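Visit to the Clelley Reading Rooms, Cisadura
Report to members
Jun 22, 2026

Members of the Geum Society were received at the Clelley building in Cisadura for the first of this year's study visits. The party numbered 12, the limit set by the house, and was accompanied throughout by Mitra Shahbazi, head of reader services. The Society records its thanks to her and to her colleagues at the front desk.

The visit began in the entrance hall with a short account of the building. Clelley was put up as a seed warehouse and stood unused for many years before the present rooms were fitted out on two floors. The lending stock stands at 1,719 volumes, most of them on gardening, local trades and the history of the river. A further quantity, left to the house by a former member, is still in boxes and will be listed by December.

Members were then shown the stacks on the lower floor. The shelving was supplied by Skondix and runs on rails, so that a single aisle serves the whole of the collection. Several members asked about damp. Ms Shahbazi explained that the north side had been treated twice and that readings are now taken every week. The older bindings are kept upstairs as a precaution, and are brought down only on request.

The upper floor is given over to small study rooms, which may be booked by the half day. The rooms are lit from the ceiling, and readers who need a lamp should ask at the desk. Charges remain at 80 pence for members and are paid on arrival. Around 20 bookings a week are taken in term time – rather fewer in the summer. The walls have been kept plain and the tables are white, a choice the house made after readers complained that the former dark tops were tiring to work at. 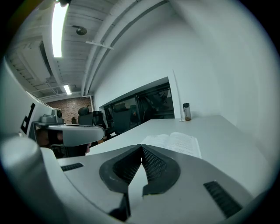
Study room, upper floor: an open book on the white table, with a water bottle towards the wall.

Water is permitted in the study rooms in closed bottles. Food is not, and a shelf is provided on the landing for bags and lunches. Some members felt that the rule on drinks was too generous where older books are in use, and this was put to Ms Shahbazi, who undertook to raise it at the next meeting of the house.

Tea was served in the former weighing office. Members wishing to apply for a reader's card may collect a form from the Secretary or write directly to the front desk at Clelley, enclosing proof of address.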